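About Us

Hilness began with a kitchen table in Cosport and a shared dislike of the plates we had been eating from for years. They were heavy, they were all the same white, and they never seemed to fit back in the cupboard. So we started buying colored plates in odd lots, mixing them up and lending them out to neighbors for birthdays, and before we knew it people we had never met were asking if they could have some too!

These days we rent and sell everyday tableware from a small shop on Appiah Street, with a workroom at the back where everything gets sorted, checked and put on its stand before it goes out again. We have 2,722 plates on our shelves, in more than 28 colors, and we are fond of pretty much all of them - even the mustard ones, which took a while.

Our customers are mostly families, school kitchens, church halls and the sort of people who offer to host Thanksgiving and then remember they own four plates. You can borrow a small set for a weekend or buy a full mixed row to keep at home. We choose the colors for you unless you tell us otherwise, and we like to put a pale one next to a dark one so the rims show up nicely when the plates are standing together.

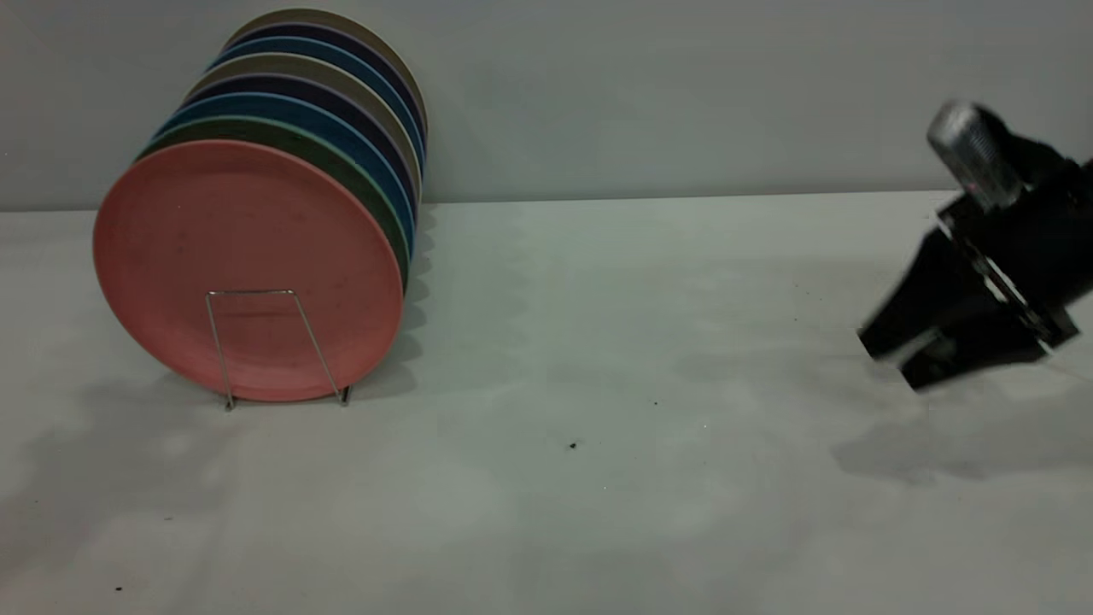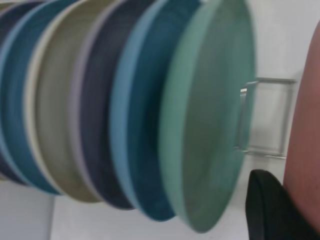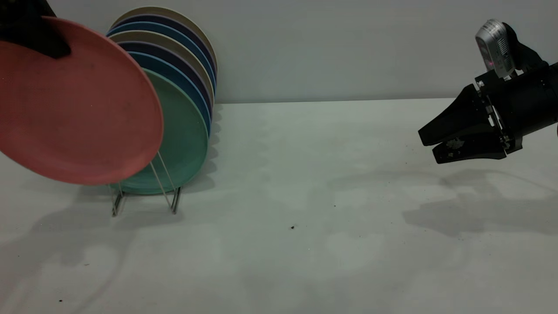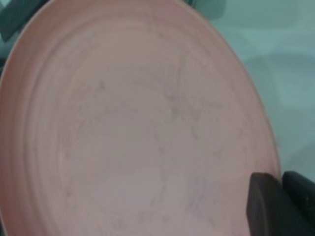
Mixed-color plates in our Cosport workroom

We believe in storing plates upright. A row on its edges takes up far less of the counter than you might think, you can pull out the color you want without lifting a whole pile, and it looks cheerful too, which matters to us more than it probably should. Our wire stands are sold separately, and every October we bring out a wider one made with our friends at Plaltuvwood, who do lovely work and are very patient with our drawings.

Plates that come back to us with everyday wear go to our seconds shelf by the front door, at a lower price. We have a soft spot for these - a plate that has been to a lot of dinners still has plenty left in it.

Come by and have a look around if you are in town. Orders of up to 6 place settings are usually ready the same day, and for anything larger, please send us a note first so we can set the colors aside for you.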